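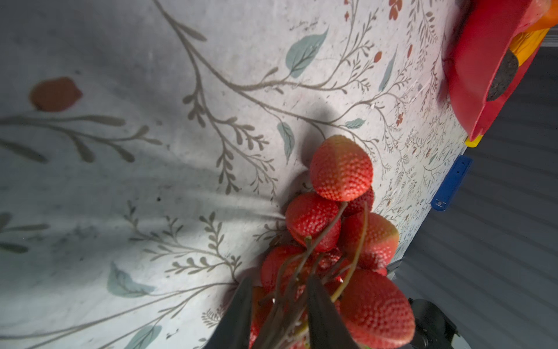
Chapter 13
Care of a Two-Arm Tabletop Cell

A tabletop cell needs less upkeep than a production line, but its faults are harder to trace. The worked case in this chapter is the Tremblay cell at Skarnamden, in which both arms are fixed to a common front rail. Its service interval is 200 operating hours.

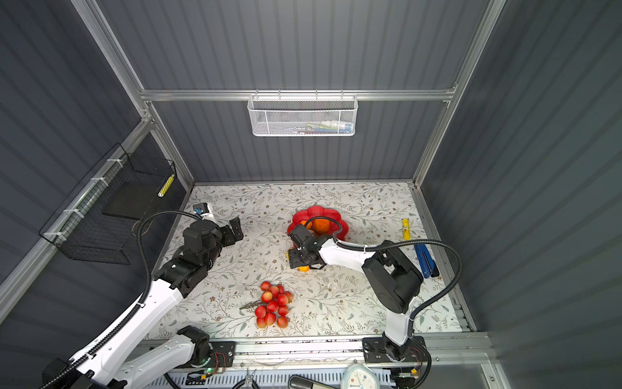 Work begins at the base. Check the mounting bolts first, then the cable conduit through the full travel of each joint. A conduit that pulls tight at any point must be reclipped before the gripper is aligned. Finger alignment is covered in Section 2 and camera calibration in Section 16.
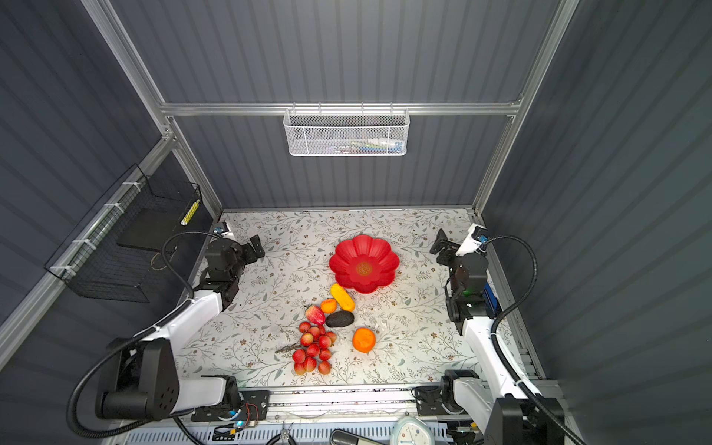

Brittany Girard objects that the order should be reversed, and that a worn finger pad shows up in the grip record well before a bolt works loose. Her procedure, used on Flekex grippers, is given in full at the end of the chapter.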